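Three views before one real arm

16/06/2025

I am still working in the shared workshop in Ganasville, on the upper floor, in the corner with the bad heating. In January I wrote that I wanted to teach an arm to tidy a table. After that post I received two letters from readers who asked why I had gone so quiet. The answer is that I have spent these months inside the simulator, and it was slower work than I had expected.

The plan is simple to say. I want to build a table station at the workshop, with an arm that picks up small things and puts them in a bowl. Before I spend money on the real parts, I want the software to work with the same kind of table and the same kind of mess. My project is called Lenihan, after the street where I rented my first room in this country.

Marjorie Bramwell, who has the bench next to mine, gave me good advice at the beginning. She told me to choose things of very different shapes, so that the gripper cannot succeed with one habit only. So I have a mug, a pen, a bowl, a piece of footwear and a green canister with a lever on top. The canister is the one I like best for testing, because its outline is so irregular.

I also have more than one viewpoint now. One is close to the fingers and the others look at the table from the room.

The close view first, then the two wider ones:
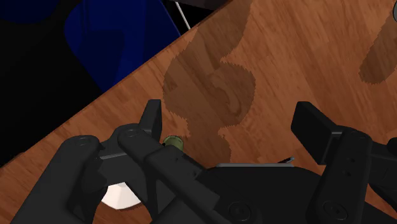
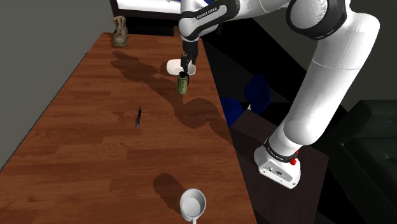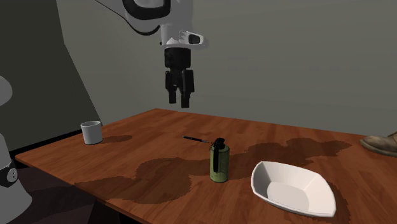
What gave me trouble

The shadows were the first problem. The arm throws a large dark shape over the planks, and my first detector was quite happy to call it an object. I trained it again with nearly 4000 rendered pictures in which the light comes from many directions. It is much better now, but I do not trust it completely with the pen, which is dark and thin.

The second problem was the close view. When the fingers are spread they hide a good part of the table, and a thing can be almost under the palm while the program sees only a small piece of it. I now ask the wider views for the position first, and use the close one for the last correction.

There was also a silly mistake with units, which cost me two evenings. I had written the height of the table in centimetres in one file and in millimetres in another. I will not say more about it.

What I will do next

I have put aside 300 pounds for the frame of the real table and for the lamps. The arm itself is another matter, and I am talking with the workshop about sharing the cost. If somebody reading this has experience with mounting an arm beside a table and not on top of it, please write to me. I would like to know how stiff the pedestal must be.

Marjorie wants me to add a spoon. I said I would think about it.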